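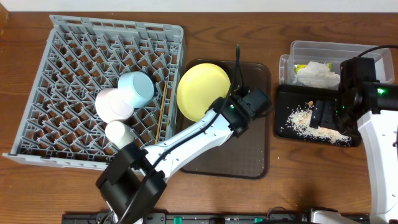 Figure 1. Gray dish rack with cups and chopsticks; brown tray with yellow plate.

Section 2. Loading the Rack

1. Set the rack on a level table, to the left of the serving tray.
2. Lay cups on their sides between the pegs.
3. Place chopsticks along the inner edge.

Caution: Scrape food residue from bowls before racking.

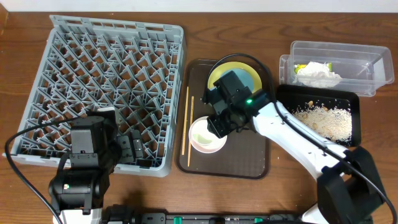 Figure 2. Rack empty; chopsticks, pink bowl and yellow plate on the tray.

Note: Plates go in last -- see page 26 of the Vidmar guide.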